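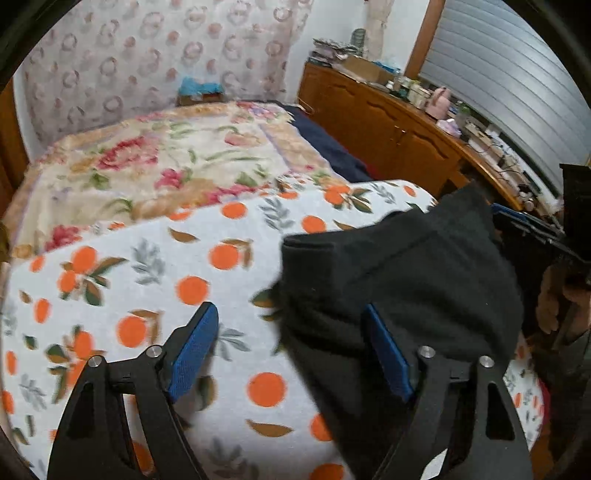
Datasets > Household > Rastden Bedrooms

# Rastden Bedrooms: clothes and bedding

Last updated: Thursday, May 28, 2020

Records of everyday tidying in lived-in bedrooms. Most sessions deal with clothes left on the bed, blankets that need folding, and cabinet tops that have filled up.

## Contents

- 2942 records from 16 bedrooms
- `rooms.csv`: one row per room, with bed, storage and window type
- `items.csv`: garments and bedding, by room
- `notes/`: free text from whoever did the tidying

## Labels

`garment` is anything worn. Use `garment_unsure` when a crumpled piece could be a sweater or trousers. `blanket` and `quilt` are separate labels, and print goes in its own column (fruit, roses, plain). Folded and spread blankets get the same label with a different `state`.

Jars, papers, boxes and plants on a cabinet are `surface_other`. We did not label them one by one.

## Known problems

Ratwood rooms used an older item list with no `quilt`. Those rows still say `blanket` and will be redone in July. The Plattner notes are in German.

## Contact

Mechthild Eberhard, Lilletti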